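Thirty Days of Keeping My Own Trash

I should say up front that I don't trust challenges. Anything with a number of days in the title makes me want to lie down. But in July I signed up for one anyway, run through an app called Pudari, where you log every piece of household trash you throw out and it gives you a score at the end of the week. A friend at work had been going on about her score for long enough that I wanted to see what it was made of.

The sign-up asks you to pick a goal. The choices were 50 percent less, 100 percent less, or "just curious." I picked just curious and it asked me if I was sure.

The first week I was pretty good about it. I logged coffee filters. I logged the little plastic window from an envelope, which took me longer to find in the menu than it took to open the letter. There's no category for half a thing, so the envelope went in as paper and the window went in as film, and somehow the two of them together cost me more points than a whole bag of kitchen garbage. I wrote to their support about that and got a very friendly answer that didn't answer it.

And then there's the score. Mine was 29 at the end of week one. Out of what? I looked all over and couldn't find it. My coworker had a 4 and was thrilled, so I guess low is good, but the graph goes up and is green. The week I went to my sister's and logged nothing at all, I got a badge.

That badge bothers me more than it should. I still made trash at my sister's. We had takeout twice. It just went into her can and not mine, and as far as Pudari was concerned I had achieved something.

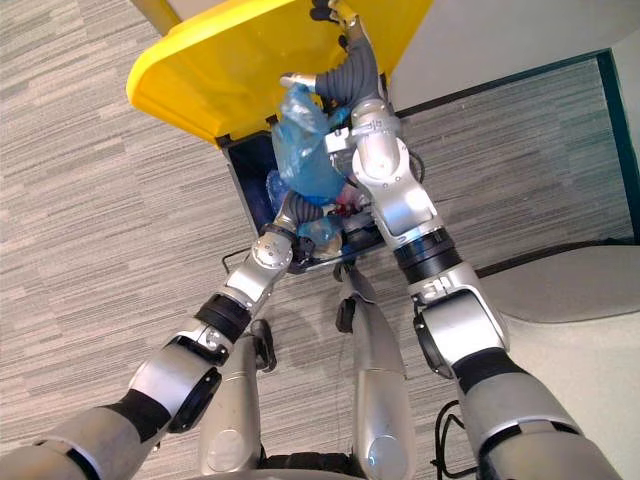 I started wondering how much of this whole business works the same way. My town switched haulers a while back, to an outfit called Medrano, and the flyer that came with the new carts was full of leaves and arrows. It said to put all clean plastics in the recycling. It didn't say what clean means. Rinsed? Washed with soap? Is a peanut butter jar ever really clean, and how much hot water am I supposed to run to get it there? I called and the person on the phone said to use my best judgment. My best judgment is that I don't know, and I'm the one paying the bill every month.

The bags are another one. I bought a box of Brevero compostable bags because they were on the shelf at eye level and I was feeling guilty. They cost a good deal more than the regular kind. When I got home I read the back, and the small print says they break down in an industrial facility, "where available." It isn't available. I checked the county website. So what I have is an expensive bag that goes to the same place as the cheap one, and it tears if you look at it wrong. I had one go on me between the kitchen and the back door with a whole chicken carcass in it, and the paper towels I used to clean that up also had to be logged.

I know how this sounds. People have told me I'm looking for a reason not to bother, and maybe there's some of that. I do care about it. I grew up in a house where bread bags got washed and hung over the faucet, and my mother would have laughed at an app telling her to do it. She did it because bags cost money. She never got a badge.

What did change for me, a little, was the food. Writing down every slimy bag of spinach does get embarrassing. I buy less spinach now. I could have gotten there with a pencil and the back of a receipt, but I'll give them that one, because I hadn't done it with a pencil and I've owned pencils my whole life.

Toward the end they started pushing the paid version, which unlocks "insights." I got the free trial. The insight was that I throw out the most trash on Saturday. Yes. Saturday is when I clean out the fridge. I canceled it the same night and it took three screens to do it, with a sad cartoon can on the last one.

My coworker has moved on to something called Gumis, which is the same idea but for water. She wants me to join her group. I asked what the score is out of and she said she'd have to look.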